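It's been a long September, and I promised several of you I'd write up the robot properly once it had stopped eating my weekends. It hasn't stopped, but I've got a pot of tea and a free evening, so here goes.

For anyone new, a few of us share a workshop, and for the past while our corner of it has belonged to a pair of robot arms that hang down over a table. We call the whole thing Gyamfi, after Yaw Annan's grandfather, who by all accounts could mend anything and never put a tool back in his life. Yaw does most of the wiring and I do most of the software, though we've both strayed a good way into each other's patch by now (he's a tidier programmer than I am, which is a bit galling).

## Why hang them up?

People ask this a lot. Our first version had the arms standing on the bench, one at each end, and it took up so much room that there was hardly anywhere left to put the thing you wanted picked up. The elbows were forever swinging out into the space where you'd set your mug down. Hanging them meant building an overhead frame stiff enough not to wobble, and that swallowed the whole of the spring. The first frame was lovely to look at and hopeless – every time an arm stopped sharply the lot of it swayed like a washing line. The second one has a great deal more metal in it and I've stopped worrying about it, mostly.

Having them overhead did mean redoing all my sums for which way is down. I'd tucked the direction of gravity into three separate places in the code, and changed it in two of them. I won't describe the afternoon that followed, except to say that Yaw was very kind and went out for biscuits.

## Two hands on one cup

The job we've set ourselves is dishes. I don't mean washing them, as I'm not letting this anywhere near a sink, but handling them: picking up a cup, turning it over, passing it from one hand to the other, and in the end setting it on a rack.

One arm picking up a cup is fairly comfortable territory. Two arms holding the same cup is a different animal altogether. If each one is quite sure of where it ought to be, and they disagree by even a small amount, they'll argue about it through the cup, and it's the cup that comes off worst. We got through a fair few cheap ones from the market finding that out.

What helped in the end was letting one arm lead and making the other a bit soft, so that it gives when it feels a push. I wrote that part in a little program called Lendero, which began as something to log joint angles and has grown extra rooms like an old farmhouse. It's 1507 lines now and I could probably lose a third of them if I sat down and was strict with myself. The stiffness settings alone took nearly 10 evenings. Too stiff and you get the arguing, too soft and the second hand just follows along like a sleepy child and does no holding at all.

Yaw also talked me into covering the table with plain brown paper, and I'm so glad he did! Ours is a white table, and a lot of what we're handling is pale, and the vision code was having a miserable time telling where one stopped and the other started. A big sheet of paper and a bit of patience with the edges, and it was a different program. I'd spent two weeks fiddling with thresholds before that. He has been gracious about it and has only brought it up every day.

## The rack

The dish rack comes next, and I'm a little nervous of it. It's mostly thin white wire, and thin wire is hard for the cameras to get any sense of depth from. At the moment I tell the program where the rack is by hand, to the nearest smidge, and then we all agree not to lean on the table. I've been reading about better ways of doing it and have half a notebook of scribbles. If any of you have had luck getting a decent depth reading off wire, do please leave a comment, as I'd love to hear what you used.

There's also the question of letting go, which sounds as though it should be the easy part. One hand has to decide the other has really got hold before it opens, and my present rule for that is cruder than I'd like. I want to try it with a slow release, a little at a time, and see whether the leading arm notices the weight changing.

Saturday is our next full day at it. Yaw is bringing his good screwdrivers and I'm bringing soup, and I'll put up another post when there's something to report about the rack.

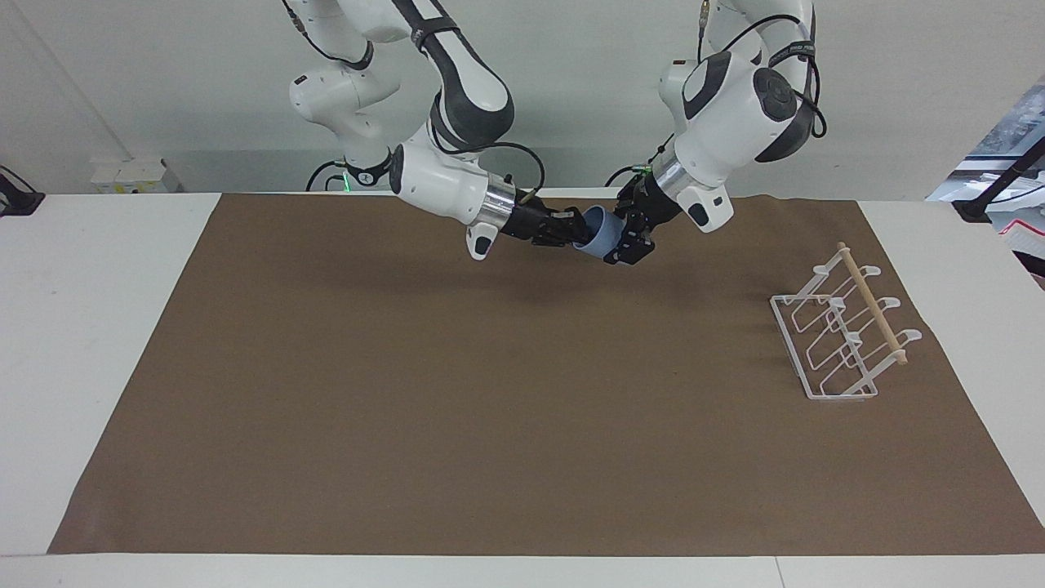
*Gyamfi with both hands on the blue cup, and the rack waiting its turn.*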